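Vollex Custom Night Guard

Grinding and clenching are habits most of us pick up without knowing it. You go to bed feeling fine, you wake up with a sore jaw or a dull headache over the ears, and you blame the pillow for a year or two before somebody looks at your back teeth and asks whether you've been under any stress lately. If that sounds familiar, you're in good company, and a well-made guard may make a real difference to how you feel in the morning.

The Vollex is the guard we fit most often at our Salinas office. It is made to order for one mouth, from impressions taken of your own teeth, and it is meant to be worn every night for years. We've tried a good many guards over time (some of them very nice, some of them like sleeping with a garden hose in your mouth), and this is the one our patients keep wearing, so this is the one we keep ordering.

What it does

A night guard doesn't stop you from clenching. We like to say so right at the start, so you aren't disappointed later. What it does is put a smooth, firm layer between your upper and lower teeth, so that the guard takes the wear and your enamel is spared. Many people also find that their jaw muscles settle down after a few weeks, though that varies quite a bit from one person to the next.

The Vollex has two layers. The inside, where it touches your teeth, is soft and a little springy, and it grips without pinching. The outside is hard and polished, and that's the side your opposite teeth slide against. An all-soft guard can feel lovely on the first night, but some heavy grinders end up chewing on it like gum, and their jaws are more tired than before.

Choosing your thickness

There are three thicknesses, and Dr. Xóchitl Espinoza will suggest one after she has looked at your teeth and felt the muscles along your jaw.

Light is for people who clench now and then, or who have a sensitive gag reflex and want as little in the mouth as possible.

Standard suits most adults. If you aren't sure, you'll probably end up here, and very happily.

Heavy is for serious grinders, the kind whose partners can hear it from across the room. It takes longer to get used to — give it two full weeks before you make up your mind.

How it's made

Your first visit is short. We take impressions of your upper and lower teeth, check your bite, and send everything to the Hiner lab, where Jacinto Contreras and his bench have been making our guards since we opened. He is a patient man with strong opinions about edges, and you will be glad of that the first time you run your tongue along one.

At the second visit you try the guard on. We mark the high spots with colored paper, polish them down, and have you bite again until both sides meet evenly. Please don't be shy at this stage! If something feels tight or rubs your cheek, tell us, even if we've already adjusted it twice.

Getting used to it

The first few nights can be odd. You may make more saliva than usual, or find the guard on the nightstand in the morning with no memory of taking it out. Try putting it in half an hour before bed, while you read or get your things ready for the next day, so that your mouth has time to forget about it. A little tightness on the front teeth for the first minutes is normal. Pain is not, and if you have any, take the guard out and give us a call. 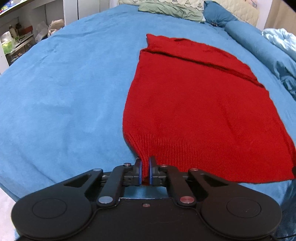

Cleaning and storage

Rinse the guard in cool water as soon as you take it out, then brush it gently with a soft brush and a drop of plain dish soap. Toothpaste is too gritty and will dull the finish. Never use hot water, and never leave the guard on a dashboard or a sunny windowsill, since it can lose its shape in one afternoon.

Once a week, soak it with an Oltard cleaning tablet for 5 minutes and rinse well. Let it air dry completely before you close the case. Dogs love these things, so keep the case shut and up high.

Bring the guard along to your regular cleanings. We'll look it over for cracks and thin spots and freshen it up while you're in the chair.

What's in the box

One custom guard, upper or lower
One vented storage case
One soft cleaning brush
A starter pack of Oltard tablets
A care card in English and Spanish

Price and ordering

Item number: 1691
Deposit at first visit: $200, applied to your total
Warranty: 5 years against cracking in normal use

The balance depends on the thickness you choose and whether you need any bite work first, and we'll write it all down for you before anything goes to the lab. Some dental plans cover part of a night guard and some cover none of it. Bring your card and we'll gladly call them for you.

If you already have a guard from us and it has gone missing, ask whether we still have your models. If your teeth haven't changed, we can often order a new one without fresh impressions, and you'd only need to come in for the fitting.

Please note

A guard isn't right for everyone. If you have loose teeth, braces, untreated cavities or a jaw that locks, or if you've been told you have sleep apnea, let Dr. Espinoza know before you order. Children who are still losing baby teeth usually do better without one.

Page updated 4/28/24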